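Erlinda Ignacio on planners that wait their turn

Most of what Erlinda Ignacio works on is invisible when it goes well. She leads the motion software at Drundinel, a small company that builds planning and control tools for bimanual manipulation cells, and her current project is a scheduler called Kinorico. Its job is to decide which of two arms may enter a shared volume, when, and with how much clearance.

"People hear 'two arms' and assume the hard part is collision checking," she says. "Collision checking is a solved lookup. The hard part is that both arms have a reason to be in the same place, and the planner for each one believes it has priority."

Kinorico sits between the task layer and the trajectory generators. The task layer hands it a set of intents, such as "approach handle" or "lift lid", and each intent claims a region of space and a time window. The scheduler compares the claims, orders them, and releases each arm with a limit on how far along its path it may travel. Ignacio calls the limit a lease. When a lease runs out and has not been renewed, the arm decelerates and holds position.

The first version replanned both arms every time either claim changed. It produced good paths and poor behavior. A small update in the pose of an object would cause one arm to back off, which freed space, which caused the other to advance, which changed the claim again. The team saw the arms oscillate for up to 12 seconds before a timeout stopped them. The present version freezes the order of the two arms once either has entered the shared volume, and only the speeds may change after that.

"It is less optimal on paper," Ignacio says. "We gave up some cycle time and got a system you can read from the log."

Kitchen appliances have become the group's main test objects. They are cheap, they have hinges and knobs, and they put several graspable parts within one hand's width of each other. A compact breakfast machine with a griddle on one side and a lidded pot on the other forces the arms to share space for nearly every step of a task. The lid knob is at the center of the pot, the pot handle runs out to the side, and the controls are at the front. An arm that goes for the knob is already in the way of an arm that wants the handle.
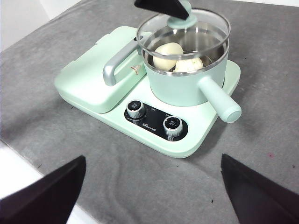 Perception through glass

The pot lid is clear glass with a metal rim, and Ignacio is frank about the trouble it gives the depth pipeline. Depth returns from the glass are sparse and tend to land on whatever is under it. In the pot's case that means eggs, or the polished steel interior, which reflects in its own way.

"If you build an obstacle map from raw depth, the lid does not exist," she says. "The planner will happily send a fingertip through it to reach the egg."

The fix is a module named Brodon, which fits simple shapes to the parts that can be measured reliably. The rim gives a circle. The knob gives a center and a height. Brodon joins the two with a shallow dome and inserts that into the map as solid. The dome is padded by 7 millimeters, a figure Ignacio says came from measuring the error on real lids and has not been tuned since.

The wrist cameras supply a second problem. Each sees its own fingers at the edges of the view, and sometimes the fingers of the other arm as well. A gripper's own fingers are masked using the joint readings. The other arm's fingers are handled the same way, but the mask then depends on the calibration between the two bases, and on both clocks agreeing. Early on, a delay of some 100 milliseconds between the arm controllers was enough to leave a sliver of unmasked finger, which the map treated as a new object attached to the lid.

"We spent a week looking for that in the segmentation model," she says. "It was a timestamp."

Logs and replay

Every lease, claim and map update is written to a single ordered log by a tool called Pálfi. A run can be replayed against a modified scheduler without moving hardware, and the tool reports the first decision that differs. Ignacio says the team no longer merges a change to the ordering rules unless the replay differences have been read by a second engineer.

Replay has limits. Once a decision diverges, the recorded sensor data no longer matches what the arms would have seen, so Pálfi stops there and marks the rest of the run as unknown. A simulator could fill in the gap, and two people on the team would like one. Ignacio is not against it, but she wants contact with the lid modeled first.

The next release is planned for April. It adds leases that can be handed back early, so that an arm waiting near the knob can move in as soon as the other reports that it has left the shared volume.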